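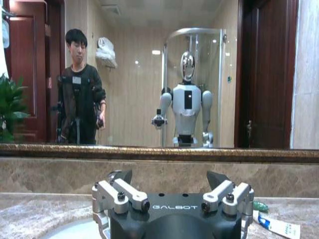 About Durnside

Hi, I'm Constanza Escobar, and I run Durnside, a small housekeeping school with a soft spot for bathrooms. We teach people how to clean, tidy and set up a home, and we start with the sink. Always the sink! If you can look after a bathroom counter you can look after pretty much anything else in a house, and I've been saying so since I had four students and one bucket.

I came to this through hotels. I was a room attendant, then a floor supervisor, then the person who trained the new hires, and the training was the part I liked. The trouble was that we got one morning for it. One morning, a binder, and off you go with a cart. I kept thinking how much better everybody would be (and how much less their backs would hurt) with a couple of real weeks in a real room. So I rented a unit on Skovwood Lane with a working bathroom and put a sign up.

What we teach

The basic course is 62 hours, spread over evenings or mornings, your pick. We do kitchens, beds, laundry and floors, but the first stretch is all bathroom: the counter, the basin, the mirror, and the small stuff that collects in between.

Stone gets a whole session to itself. A tan and gray marble counter is a lovely thing and also a bit of a diva. It hides crumbs and dried toothpaste in all that veining, so you think you're done, and then you run your palm over it and you're not. We use a soft cloth, warm water and a drop of neutral soap, then a second cloth to dry. No vinegar, no lemon, please. I don't care what your aunt does. The backsplash gets the same treatment, top to bottom.

Then mirrors. A big wall mirror shows you the whole room whether you like it or not, and it shows up every streak too. Spray the cloth and keep the glass dry at the edges, particularly along a metal trim like a gold-toned one, where cleaner likes to sit and do damage. Valentin Anghel teaches this part and he's much more patient than I am. He has people wipe, step to the side, look again, wipe again.

And toothpaste! You wouldn't believe how long we can talk about toothpaste. Where does the tube live? Lying on the counter is where most of them end up, and I get it, mornings are mornings. In class we find it a home in a cup or a drawer, cap on, nozzle wiped, and the same goes for brushes. When you're working in a client's house you put things back where that family will look for them, even if you'd do it differently at home. That one takes practice.

Who we are

There's me, as I said. Valentin does glass, tile and anything up a stepladder. Oana Pascu runs the laundry and linens part of the course and has strong feelings about towel folding (thirds, edges in, and she will refold yours). Mawar Majimbun answers the phone, handles the schedule and matches our graduates with households and small hotels that are hiring. If you've emailed us and gotten a cheerful answer before 8 a.m., that was Mawar.

We keep classes small so everyone gets time at the sink. Last year 73 people finished the basic course, which still makes me a little giddy when I say it out loud. Some went to work for agencies, some set up on their own, and quite a few just wanted to get on top of their own place after a move or a new baby. All good reasons.

What it costs and what to bring

It's a $100 deposit to hold your spot and the rest can be paid in installments. Mawar will go over it with you. Cloths, gloves and cleaners are on us. Bring shoes that don't slip, a top with sleeves you can push up, and something to tie your hair back if you've got a lot of it.

You don't need any experience. You don't need to be a neat person either, I'm certainly not one in my own car.

Come and see us

We have an open evening each month except July, from 6 p.m., with coffee and a short demo at the counter. Bring your stains questions, we love those, and a photo of the stain if you have one. Parking is behind the building, and the entrance is the green door past the bike rack. Ring twice, the bell sticks.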